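Call for participants: open day and demonstration sessions, Rarnthorpe

Prergate invites members of the public to take part in its open day at the Rarnthorpe workshop, to be held on a Tuesday in April. The day forms part of the Muvine project, which studies how two-armed robots may handle clothing, bags and other soft goods in shops, laundries and the home.

We are seeking 20 participants for the demonstration sessions. Each participant will watch the robot at work with hangers and garments, try the handheld controls under supervision, and then complete a short questionnaire and a group discussion. Sessions last two hours and begin at 10 am and 2 pm. Please state in your application which session you would prefer.

Applicants must be aged 18 or over. No technical knowledge is required. We would particularly welcome people who have worked in clothing shops, dry cleaning, theatre wardrobe or home care. Employees of Prergate and members of their households may not apply. The workshop is on the ground floor and has step-free access from the street.

Participants will be asked to sign a consent form on arrival. Answers to the questionnaire will be stored without names. Participants may withdraw at any point during the session. Travel within the county will be repaid on production of a ticket or receipt. Tea and a light lunch will be provided between the two sessions. Long hair should be tied back, and scarves and loose jewellery removed before entering the work area.

To apply, please write to Cillian Ó Dubhghaill, Open Day Office, Prergate, 182 Pavlović Road, Rarnthorpe, giving your name, a daytime telephone number and any access needs. Questions about the robot work itself may be addressed to Ehsan Azimi at the same address. All applicants will receive a written reply. 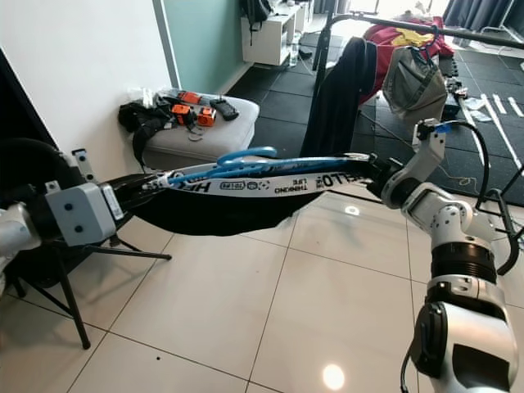
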